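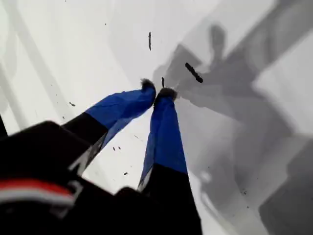 Orlando Espinoza wrote on Tuesday:

> Hi everyone, we have a Rindine float trap on the low end of our steam main, and it has started passing live steam into the return. I can hear it from across the boiler room. The line runs 500 feet and only has the one drip leg. Should I rebuild the trap, buy a new one, or add a second leg halfway along? My boss is leaning toward new and wants a number by the end of the week.

Hi Orlando, and hello to everybody else who has been quiet since the thread on pump seals (I enjoyed that one, by the way, and I still owe a couple of you an answer).

I'd rebuild it first. We have 5 of the same Rindine traps at the Chambi plant, and every one that started blowing through had a worn seat or a bit of scale holding the valve open. The body itself was fine each time. The kit comes with the seat, the valve, the float arm pin and a cover gasket, and if the isolation valves hold you can have it done before lunch. Mine did not hold the first time, so do check them before you promise anybody anything!

While the cover is off, have a good look at the float. If you shake it and hear water, it's finished, and the kit won't help you because the float is sold separately. I think the part number ends in 1448, but please check that against your own plate, as my handwriting in the log is terrible.

As for the second drip leg, yes, I would put one in, whatever you do about the trap. One leg on that much pipe is asking a lot of it, especially on a cold start. Make it full line size if you can, with a dirt pocket under the trap takeoff and a blowdown valve at the bottom. Kollus quoted us around $4000 for a leg with the trap station and the labor, though that was before we asked for insulation, and Rumby never called back.

Is your return line pumped or does it go home by gravity? If there's any lift after the trap I'd want to know the pressure before picking a size for the new one.

Warm regards from a noisy boiler room,
Chambi maintenance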